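Consolidating half-used tip racks

Quick one before the October order goes in. Half-used racks eat up bench space, and we keep opening new ones too early. Do this at the end of the day, takes 3 minutes.

What you need: your open racks, a clear patch of table, clean gloves, a marker.

1. Gloves on. New pair, not the ones from the last job.

2. Line the boxes up side by side, lids off. Purple with purple. Don't mix sizes, even if they look like they fit.
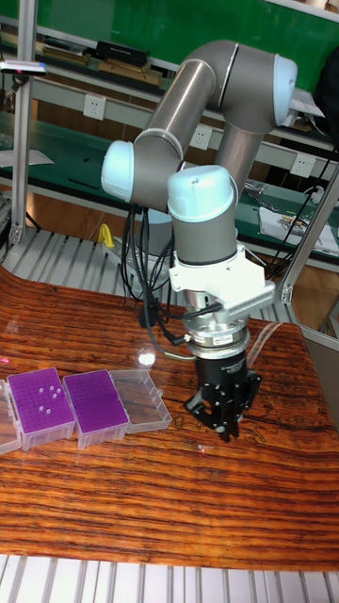
Photo: Mal-soon Ra

3. Check for gaps. Tilt your head, look across the grid from low down. Easy to miss a hole in the middle of a rack.

4. Pick the fuller rack, that's the one you top up. Fill from the back row forward. Hold tips by the wide end only. Dropped one? Bin it.

5. Push each tip down untill it sits level with its neighbors. High ones catch the lid.

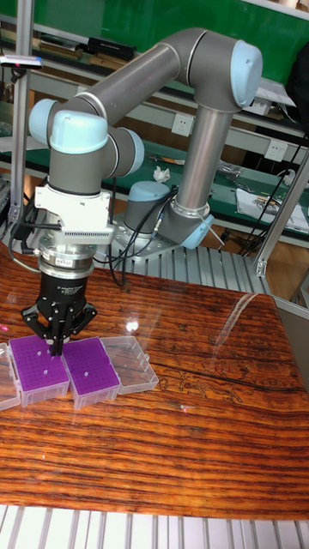 6. Empty boxes go to one end of the row. Rinse, dry upside down, keep up to 6 on the shelf. The rest to recycling.

7. Lid on, write the date and "topped up" on the side. Topped-up racks are for non-sterile work only!! If you need sterile, autoclave the rack first or open a new one.

Fewer than 70 tips left across all your open racks, tell Soledad Robles so she can reorder. Dont wait for zero.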